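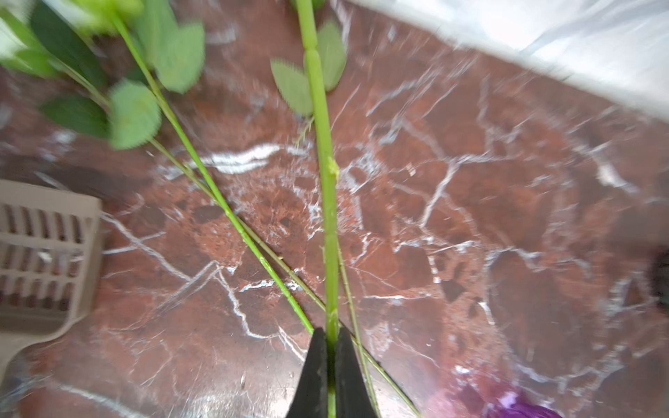 Fingers closed on the thick main stem, below the leaves.

Home | Tips | Club Pages | Contact

Handling artificial stems with a gripper
November, by Yee-man Yeh

Our robotics club at Durngate is practicing flower arranging for the Wurkley round. These tips work on a kitchen counter too.

Grip the thickest stem first, on a straight stretch clear of any joint. Thin stems slide in beside it, so spread them apart before you close the fingers.

Polished stone throws glare. Turn off the light over the counter or lay down a plain towel.

Wipe the finger pads every 14 tries. Ya-wen Peng uses a damp cloth and then a dry one.

Keep leaves out of the fingers. The toothed edges snag.

Contact the club desk | © Durngate Robotics Club | Back to top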